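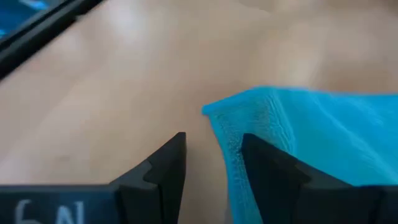
Keeping a cosplay wearable between conventions

Wash fabric pieces by hand in cool water and roll them in a towel to press the water out. Don't wring capes or sashes.

Check hems before you put anything away. A loose hem takes ten minutes to fix in June and a whole evening the night before an event.

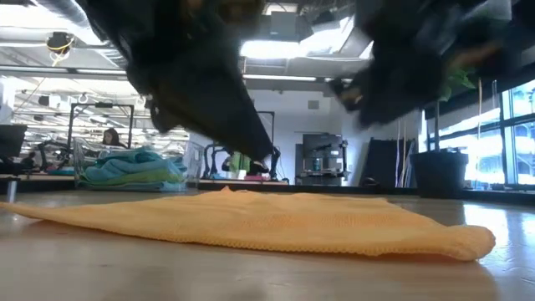

Orange-yellow knit cloth spread out on the table.

Foam armor should be wiped with a damp cloth and left to dry overnight. Use contact cement on split seams, thin on both sides, and wait until it feels tacky.
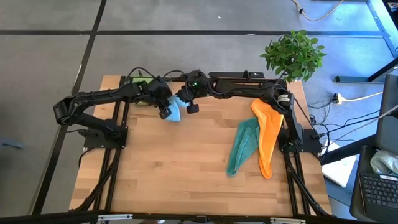 Press the seam together for 45 seconds and leave it alone until morning. Sand any ridge with 1,000 grit before you repaint.
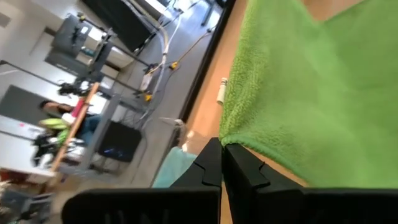 Storing wigs and props

Comb wigs from the ends up and keep them in a net. Lay prop swords flat, never leaning on a wall.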